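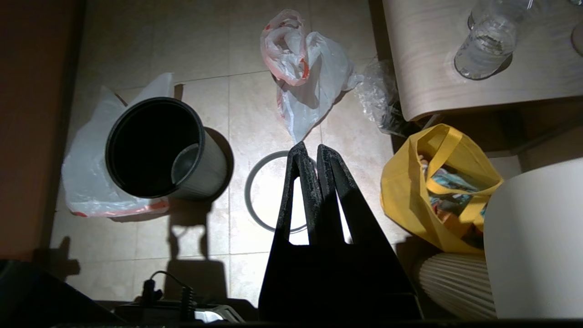
Gray ring, beige tile.

Trinddale council spent last night debating whether members who sit as a bloc should have to say so. It took until 11 p.m. and they voted to talk again in March. A few notes.

The motion came from Melati Mandagi. She wants any group of councilors that meets privately before votes to register a name and a leader. Reasonable on paper. Her own group has met privately before votes for two years and still has no name.

When Farah Jugah asked her about that from the floor, the reply was that hers is "a conversation, with no whip." I have the voting record open. That conversation ended in the same place on 94 motions.

Jugah isn't off the hook either. She runs the Drokadby ward newsletter, which calls itself independent and has yet to find a Jugah vote it didn't like.
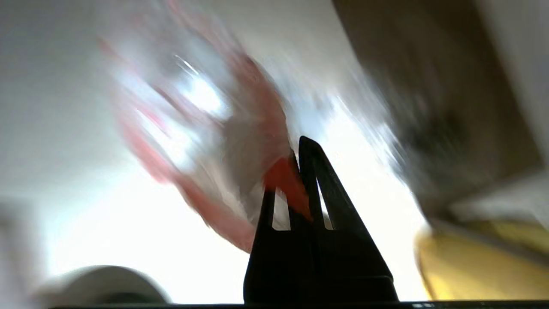 Red-orange, in a blur.

Then there's the petition. 259 signatures "from across the district" in favor of registration. I read the sheets in the clerk's office. Page after page of Drokadby addresses, and a handful from the Osman side of the river. Across the district is a stretch.

What would registering change? The draft has no penalty. Miss the deadline and you get a letter. Miss it again and you get, as far as I can tell, the same letter.

Someone will tell me this is how parties start, and that parties would at least give voters a label to blame. Maybe. I heard that before the last election, from people who then ran as independents – all of them on one leaflet.

The draft is on the council site under "Other business," page 2. Read the definition of "group" and tell me whether a carpool counts. I think it does.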